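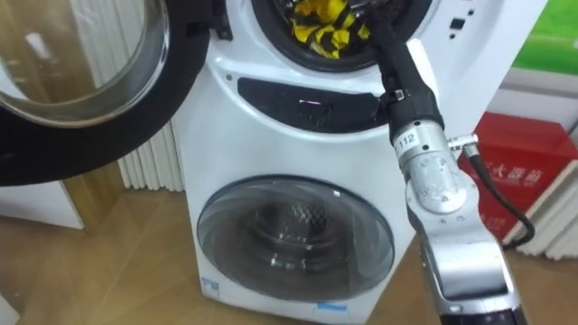

LAUNDRY ROOM INSPECTION – SASTCOMBE HOUSE, GROUND FLOOR
Inspector: Keith Stubbs
Date: 16/03/2025

1. Access and floor
Walkway clear to exit – Pass
Floor drain free of lint – Fail. Grate lifted, lint packed on the north side. Clean and recheck.
Slip mat flat at sink – Pass

2. Electrical
Outlets near water on GFCI – Pass. Both tripped and reset on test.
Panel labels legible – Fail. Breaker 3 has no label.
Cords free of cuts – Pass

3. Water supply
Shutoff valves turn by hand – Pass
Hoses free of bulges – Pass. Replace in July per schedule.
Water heater relief pipe ends near floor – Pass
Supply pressure – 80 psi at the sink tap. At the limit of the house standard. Check the regulator.

4. Washing machines
Unit level, no rocking – Pass
Door seal free of tears – Pass
Door glass free of cracks – Pass
Drums emptied at end of shift – Comment: yellow and black cloth in the upper drum of the stacked unit. 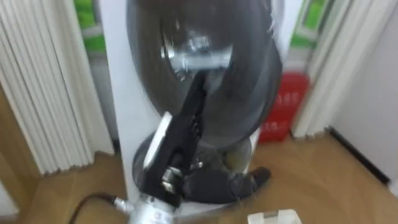

Item 4, dark round disc.

5. Chemicals
Detergent stored below eye level – Pass
Safety data sheets in binder – Fail. Sheet for Sedel descaler missing.
Bleach kept apart from acids – Pass

6. Fire
Extinguisher gauge in green – Pass
Smoke detector test – Pass

Recheck items 1, 2, 3 and 5 before sign-off.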